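**Prins 60 Tabletop Finish, by Plestero**
Clear, satin. 500 ml can or 2000 ml tin. For indoor wood tables, desks and benches.

Every table finish on the shelf claims to stop water rings, shrug off hot mugs, dry by lunch and look like nothing is there. We stock nine of them and we don't believe all of that about any one of them. We carry Prins 60 because it does two of those things well and the can is fairly modest about the rest.

## What the maker claims, and what we think

**"Resists water marks."** Mostly true. We left a wet glass on a coated board overnight and wiped it off in the morning with no ring. A wet flowerpot left for a week was another matter. It made a dull gray circle that took sanding to remove. If you keep plants on your table, use a saucer, whatever finish you buy.

**"Heat resistant."** Resistant to what? The label doesn't give a temperature, and when we asked Plestero, they sent us a leaflet with the same two words on it in larger type. A mug of coffee was fine. We wouldn't put a skillet on it.

**"Invisible finish."** No finish is invisible. On pale wood, Prins 60 warms the color slightly, less than an oil would and more than the water-based Bomport does. On walnut you will like the change. On maple you may not. Buy the small can and try it on the underside first.

**"One-coat coverage."** We have never gotten away with one coat. Two is the minimum and three is better on a table that gets eaten on. Do your math on coverage with that in mind, as the number on the tin assumes a single coat on smooth board that doesn't soak anything up.

**"Trusted since 1924."** The company dates from 1924. This formula came out four years ago. Make of that what you like.

## Who should skip it

- Anyone with a laminate or vinyl-wrapped top. It won't soak in, it won't grip, and it will peel off in strips. A lot of tables sold as "oak" or "birch" are printed, and the grain can look convincing. Look at the edge or the underside before you order. We don't take back opened cans.
- Anyone finishing outdoor furniture. The word "outdoor" doesn't appear on the can, and the sun will turn it yellow.
- Anyone coating a cutting board. Use a plain food-grade oil.
- Anyone in a hurry.

## How to put it on

1. Sand to 180 and stop. Going finer makes the wood feel lovely and the finish hold worse.
2. Vacuum, then wipe with a barely damp cloth. Skip the tack cloth, as some of them leave wax behind.
3. Stir. Don't shake, or you'll be chasing bubbles.
4. Brush on a thin coat along the grain. Thin means you worry you haven't used enough.
5. Wait overnight. The tin says four hours, which might work in a warm, dry room with a fan going. Ours took until the next morning in October.
6. Scuff lightly with 320, wipe, and coat again.
7. Leave the table alone for a week before you put a cloth or a placemat on it. It feels dry long before it is hard.

## Against the others we sell

**Bomport Clear** stays paler and smells less. It also scratches if you look at it sideways, and costs more. Fine for a display shelf.

**Herine Hard Oil** is easier to repair, since you can rub more into a worn spot without redoing the whole top. It needs attention every year and it darkens everything. People who enjoy looking after furniture tend to love it. People who don't should leave it be.

**Prins 60** sits in the middle. Repairs are its weak point: a deep scratch generally means sanding back the full width of the board, and touch-ups show in low light from a window.

## Small print worth reading

Rags used with any oil-based product can catch fire in a heap. Lay them flat outdoors until they're stiff, then throw them out. Keep a window open while you work. "Low odor" is printed on the front of the tin, and our stockroom disagrees.

Shelf life is listed as two years unopened. Once opened, it skins over within a couple of months unless you press plastic wrap onto the surface before closing the lid. Most households are better off with the 500 ml can for this reason alone, even though the 2000 ml tin looks like the bargain.

## Sheen

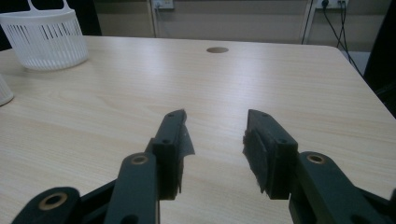 Satin is the only sheen we order. Plestero also makes a gloss, which shows every crumb and fingerprint, and a matte that turned shiny at the seats after one winter on our own lunch table. If you want either of those, ask at the counter and we'll try to talk you out of it before we place the order.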